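Plollano Tabletop Backdrop Set
Section 4: Placing a cup and pouring

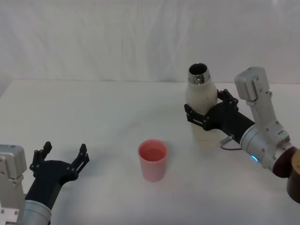
Before starting, check that the fabric has been hung for at least 300 minutes. Soft vertical folds are normal and do not need ironing. The cloth should meet the far edge of the table in a level line.

1. Wipe the table with a dry cloth. Faint marks on the matte surface may stay visible and can be left.

2. Stand the cup near the middle of the table with the opening facing up. Use a plastic cup with a wider rim than base.

3. Keep the cup at least 200 mm from the front edge and 200 mm from the fabric.

4. Bring the bottle in from the right, upright. Do not tilt it until the neck is over the rim.

5. Pour slowly and stop below the rim. Return the bottle to upright before moving it away.

Note: A plain pink or other mid-tone cup stands out well against white. White cups are hard to see against the fabric (see Section 6).

Caution: Do not use liquids above room temperature. Do not fill the cup to the brim.

Caution: The Omgate clamp is rated for fabric up to 590 g. Remove wet fabric from the clamp at once and dry it flat.

Replacement fabric: part 4-C, Skurnon range.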